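Tips for Building a Small Two-Arm Setup in a Shared Workshop

Build the frame first and leave it alone for a week. Ours went together from slotted aluminum rail, and by the second evening two of the corner brackets had worked a little loose. Snug everything by hand, check it with a square, then tighten in small turns. If you use cheap screws, buy more than you need. We got a box of 200 from Flastik and still ran short.

Keep cables slack but short. A cable that looks fine with the arm folded can pull tight when it reaches out. Move each joint by hand through its whole range with the power off, and watch the cable the entire time. A shallow sag under the link is about right – enough to move, too little to snag. Tie it near the joints and leave the middle free.

Put some thought into what you practice on. Small wooden blocks are easy and teach you very little. Molded plastic household things are better, the kind with curves, ridges and a hole or slot you can hook into. They are light, they don't mind being dropped, and the Mesbridge thrift store sells them for next to nothing.
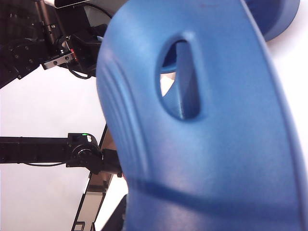 Smooth plastic is slippery, so wipe it with dish soap and water and let it dry before a session. Grip tape on the fingers helps too. Replace it when the edges start to curl. Ours lasts roughly 2,000 grips, less in December when the shop is cold and the glue goes stiff.

Plain white walls make life easier. Dark arms show up well against them and you can see at a glance where a cable has gone. We painted ours with leftover ceiling paint, two coats.

Label both arms and both power supplies the same way. Masking tape is fine for a start, but it falls off. Printed labels hold up better if you clean the surface with alcohol first.

Learn what your status lights mean and write it on a card by the switch. Other people use the room, and they should know how to shut things down.

Related tips
Cutting aluminum rail with a hand saw
The Ševčík bench clamp, 2 years on
Sorting screws in egg cartons
A parts rack from the Jelov flea market
Quieting a shop fan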